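Progress report to Sovelia, October
Project: Stitico bottle handling, Predamthorpe site

The headline number is 101 attempts logged this period, and I would ask you not to read much into it. The arm lost its grip on 13 of them. Lukumay's software marked all but 2 of those 13 as completed, which means the success rate in the last report was probably too generous as well.

Lukumay blames glossy surfaces and wants to move to softer finger pads. I am not convinced. Pads may help with slipping, but they do nothing about a controller that reports a good grip after the bottle has gone.
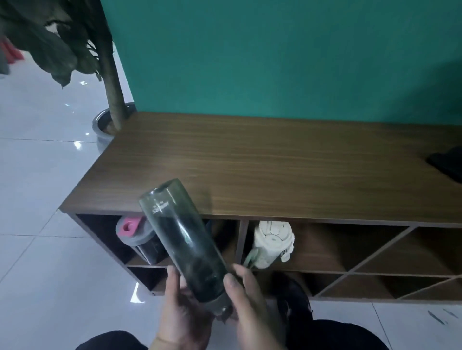 We have gone back to recording people handling bottles with both hands, one at the base and one higher up. The supplier says this data will fix the grip planning. It has said that before, about the wrist update, and we saw no change.

The safety stop is the more serious matter. After one drop the arm kept moving for its full cycle. I have suspended unattended runs until that fault is explained in writing. The second payment to Lukumay should wait for the same document.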